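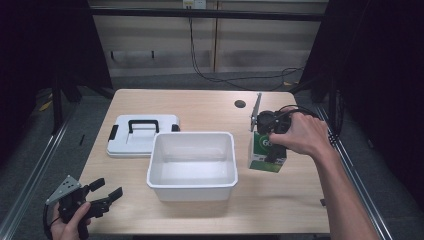 How to pack small cartons in a lidded bin (fast version)

Posted December 17, 2020 by Dexter Tagle

Quick one. Had a few people ask how I store small boxed stuff, the kind that falls over and gets lost at the back of a shelf. White plastic bin, lid with a handle, latches. Done in 5 minutes if you don't stop to read every label. (I do.)

What you need

A bin with a latching lid. White is good, you can see into the corners.
Your cartons. Mine are tea, vitamins, lightbulbs, whatever.
A clear table. Bin in the middle, lid to one side, cartons on the other.
Damp cloth, dry cloth.
Masking tape and a marker.

Step 1. Empty it all the way

Everything out. Wipe the bottom and the corners, then dry it. Cardboard soaks up water and goes soft, found that out with a box of Bivila tea bags last February. Whole thing went in the trash.

Step 2. Lid down flat, handle up

Top side up, next to the bin. Don't lean it on anything, it slides. Pull the lid clear before you start loading if the edge has gotten under the rim, otherwise the bin rocks when you push stuff in.

Check the latches while it's off. Flip each one open and closed. Wipe around the handle too, crumbs get in the groove.

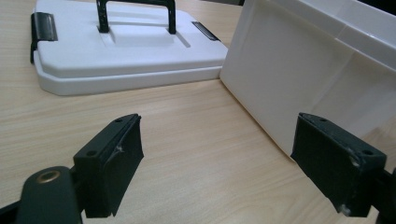 Step 3. Cartons in, standing up

Tall ones first, along the back wall. Numbers or names facing the same way. Shorter ones in front. Anything that's been opened gets a strip of tape over the flap.

Don't lay them flat in stacks. You'll end up digging for the bottom one every time and the ones on top get crushed.

Step 4. Fill the gaps

Folded paper or a rolled dish towel. Just enough so nothing tips when you carry it. Leave 2 fingers of space under the lid, if you have to press down to close it then take something out.

Step 5. Close and label

Lid on, press the corners, then latches. Both sides, not just one!! Lift an inch by the handle over the table before you trust it. Heavy stuff I carry from underneath anyway.

Tape label on the short end, not the lid. You cant read the lid once its on a high shelf.

Storing it

Dry shelf, out of the sun. I redo mine when I run out of something.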